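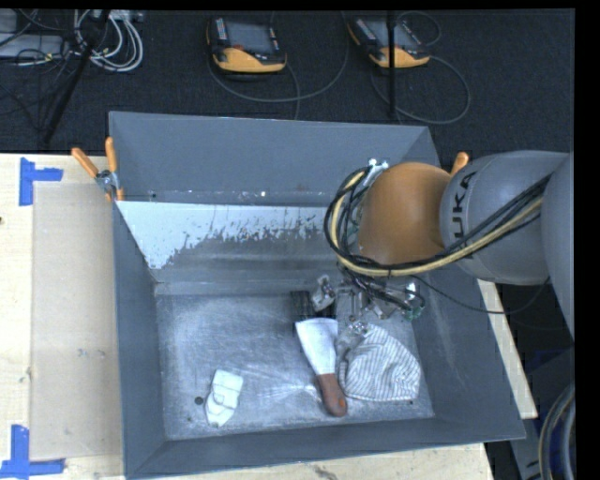
Soo-ah Chae is of the view that the hanging works should come down to eye level, and that visitors to the upper room will otherwise pass beneath them without looking up. The point was put to the gallery this morning and has been accepted in part. Five of the suspended pieces will be lowered; the remainder stay where the artist's plan places them.

Gallery diary, 05/04/2023
Posted by Kagiso Mathebula, Exhibitions Office

Installation of "Tonau" continued in both rooms. The exhibition brings together 10 new paintings and a group of suspended works in folded paper, the latter shown for the first time outside the artist's studio. The paintings are now on the wall in the order agreed with the lender, with the exception of the large diptych, for which a second fixing has been requested.

Lighting was reviewed after lunch. The east wall remains too bright in the afternoon and a blind will be fitted before opening. The gallery wishes to keep daylight in the lower room - the artist has asked for it - and no change will be made there.

Proofs of the catalogue were received from Rampersad. Two captions were found to be in the wrong order and the title of the fourth painting had lost its accent. Corrections were returned the same day. The print run is confirmed at 897 copies, of which up to 5 will be kept for the archive.

Attendance at the previous exhibition, "Jallonus", has been entered in the register as 1,393. The works from that exhibition are to be collected by Kirnell, and the condition reports have been signed.

The question of a second showing in August was raised again. No decision was taken.

Filed under: Gallery Diary, Exhibitions in Preparation

Recent entries
Jallonus: closing week
Notes on hanging paper works
Catalogue proofs, first set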